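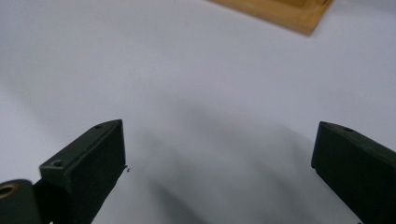
10 août 2019

Essais de collage, suite. Substrat : panneau Tirnell poncé grain 120, dépoussiéré puis dégraissé à l'isopropanol. Colle Patberg, lot ouvert en avril, conservé au frais depuis. Deux séries : A sans primaire, B avec primaire Ustard appliqué au pinceau, une couche.

Assemblage à simple recouvrement, 13 mm. Serrage par cales lestées, les presses étant prises par l'atelier. Bavures retirées à la spatule avant prise, sauf sur A4, oubliée. Masse par éprouvette non relevée en série A - à faire la prochaine fois.

Traction ce matin avec C. Kavanagh. Série A : rupture adhésive côté panneau sur toutes les éprouvettes, faciès lisse, presque pas de colle résiduelle. Série B : rupture cohésive, surface couverte à 98 % sur B2, un peu moins sur les autres. B5 écartée, défaut d'alignement dans les mors, la courbe présente un palier sans signification.

Le primaire semble donc nécessaire sur ce panneau. Réserve : le ponçage de la série A a été fait par G. Hennessy et celui de la B par moi, pression non contrôlée. Refaire les deux séries avec un seul opérateur et la cale Gilmartin.

Hygrométrie de la salle non notée, l'enregistreur était à plat. Piles changées à midi.

À voir :
- temps ouvert du primaire, la fiche et l'étiquette du bidon ne concordent pas
- commander des lames de spatule
- vieillissement humide sur 2 éprouvettes B restantes, repères au dos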